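Tesley Open Day Recordings: README

Welcome, and thank you for taking an interest in what came out of our open day. If you were one of the visitors, thank you twice over! We had hoped for a handful of neighbors and ended up with a full room, and this small collection is the result of everyone being so willing to pick up a gripper and have a try.

What is in the collection

There are 339 short recordings, made with hand-held grippers while visitors and members of the Tesley group moved everyday things from place to place. The people holding the tool did all the work themselves; no robot arm was running during these recordings. We wanted to see how people who had never touched the equipment would go about picking up a package or nudging something soft out of the way, and they were far more inventive than we are after months of doing it.

The demonstration took place on 10 October 2020 in the Gosolero rooms, which have a lived-in feel that we have grown fond of. We left the furniture, the shelves and most of the clutter as they were, so please expect busy backgrounds, cables, bright light and plenty of objects that have nothing to do with the task. 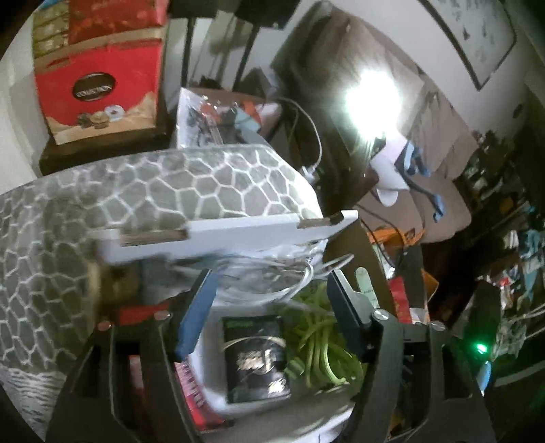
View from the hand-held gripper, with a black package and green beans between the fingers and a patterned grey cushion behind.

How the files are arranged

Each recording has its own folder, named by session and then by take. There were 32 sessions, and a session simply means one person's turn with the gripper, however long they cared to stay. Inside the folder you will find the video, a log of how far the fingers were open, and a plain text note with whatever the person at the desk thought worth writing down. Some notes run to a paragraph and some say only "good" — we have left them as they were written.

The 10 recordings in the folder called warmup were made before the doors opened, while we were still fiddling with the clocks. Their finger logs start late, so they are best used for looking at and left out of any training.

Known problems

Glare is the big one. In some takes the light washes out part of the room, and we have made no attempt to correct it. The names of objects in the notes also wander a good deal, so search for "bag" and "package" both.

Use and contact

You are welcome to use the recordings for study and teaching. Please mention the Tesley open day if you publish anything, and do write to the Tesley desk if a folder won't open. A second set is planned for November.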